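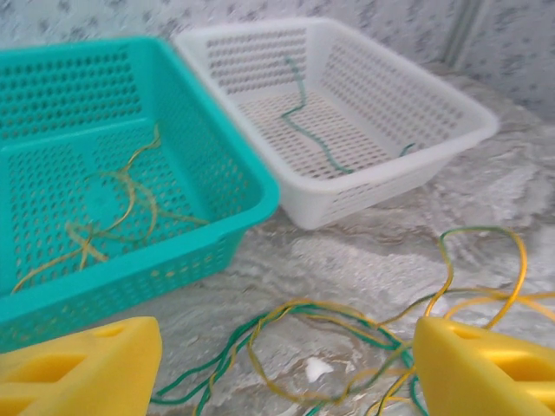

The parish council in Pleroscombe has until the end of November to answer the diocese, and I have now read the correspondence twice. My notes follow, mostly so I can find them later.

Background

The dispute concerns who appoints the rector. Under the 1800s trust deed, the right belongs to the congregation. Under the diocesan rules, it belongs to the bishop, who consults the congregation first. For a long time the two texts were never tested against each other, as both sides kept picking the same person. That ended when Declan Crabtree retired and the parish put forward Kanini Minja. The diocese put forward someone from Cullimgate.

The letter from the diocesan office runs to 4 pages. Three of them deal with property. The appointment itself gets two paragraphs, and the wording is careful: the bishop "would welcome a joint meeting" but "does not regard the deed as binding on him." I read that as an invitation with the outcome already written in.

The numbers

The electoral roll stands at 335. The deed requires more than 300 members to be enrolled before the congregation can vote on its own authority, so the margin is thin. Freya Kershaw, who keeps the roll, has been asked to strike members who moved out of the parish. If she removes the Odoi families, the total drops under the line and the deed no longer helps anyone. The deed says "enrolled," and says nothing on residence. The diocesan rules do define residence, but the parish argues that you can't use one document to interpret the other while also claiming the other has no force.

I find that argument sound. I am less sure a church court would.

The joint meeting

Ewan Grimshaw wants the council to attend and put its objection in the minutes. Krishnamoorthy Kartha wants a written reply only, on the grounds that attending could be taken as consent to the bishop's process. There is a precedent on his side. In the Jarketti chapel case the members turned up, spoke against the proposal, and were later recorded as having been consulted - the only thing the rules required.

A middle course would be to attend under a written reservation of rights, handed over before the meeting opens. The council has not discussed this yet as far as I know. 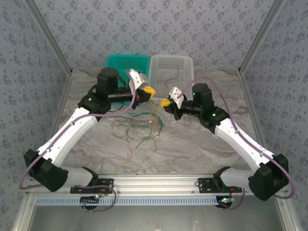
What I am watching for

First, the revised roll. It has to be posted in the porch before any vote, and members can appeal a removal. Second, whether the diocese releases the legal opinion it keeps citing. So far only a summary has gone out, unsigned. Third, the building fund. The diocese holds it in trust for the parish, and the property section of the letter mentions a "review" with no date attached. It may be routine - the last one was overdue.

I have asked the diocesan office for the full opinion and will post it if it comes.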